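About Haltovar

Haltovar plans and maintains office interiors for tenants who take space in older two-level buildings. The work covers desk layouts, seating, lighting schedules, small storage and the upkeep of all of these after handover. We do not build walls or alter structure.

The company was set up by Lộc Âu and Mi-kyung Ra, who had both worked in facilities at Kong before leaving to take on smaller sites. Lộc Âu is responsible for surveys and lighting. Mi-kyung Ra is responsible for furniture, ordering and the maintenance contracts. Correspondence about existing contracts should go to her first.

Where we work

Our own office is at Mestow, an open-plan space with a mezzanine. The total floor area is 1,175 square meters, of which 1,065 is usable after stairs and service areas are taken out. We use the same seating and desk specifications here that we quote to clients, so that wear can be checked over a full service period.

Desks on the upper level have light wooden tops. Task chairs are black mesh with a tall backrest, padded armrests and a separate cushioned headrest. Small potted plants are allowed on desks provided they sit clear of equipment and cables.

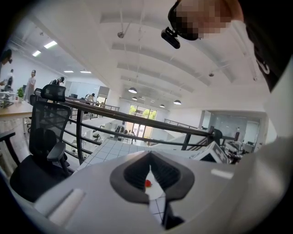

Seating

Chairs are logged by position. Each one is inspected twice a year for the following:

Armrest pads: splits, looseness at the fixing.
Headrest: height lock and tilt.
Mesh: sag measured at the center of the backrest.
Gas lift: drop under load over one hour.
Casters: hair and thread removed, axle checked.

We hold 200 spare parts in stock for client chairs, mostly casters and armrest pads. A chair that fails on 2 items is taken out of use until both are corrected. Headrests are supplied as separate parts and can be removed where the user does not want one. Removed headrests are labeled and stored, as the fixing differs between production years.

Lighting

A high curved ceiling over two levels is awkward to light evenly. Flat panels give general light but leave the middle of a deep room uneven, and pendants hung too low cause glare for anyone working at mezzanine height. Our usual method is to take readings at desk height on each level, set the panels first, and then adjust the pendant cords. At Mestow the panels are fluorescent. The pendants are dark domes on cords, and the curved beams of the ceiling are left white.

Readings are repeated in October, when the contribution from daylight has dropped. Results are kept with the site file and a copy goes to the tenant.

Railings and the mezzanine edge are checked on the same visit. Nothing may be hung from the handrail or stored against the balusters, including coats, bags and cable reels. 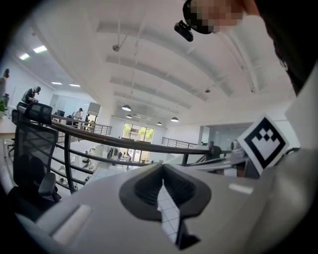

Ceiling panels and pendant lamps over the mezzanine railing, Mestow.

Contracts and visits

Maintenance contracts run for one year and cover seating, desks and lighting together. Single surveys are also available. Furniture for new layouts is ordered through Jindaser and assembled on site by our own staff.

Visitors are received at Mestow by appointment between 9:30 a.m. and 4:00 p.m. Please send a floor plan in advance if one exists, with ceiling heights marked for both levels.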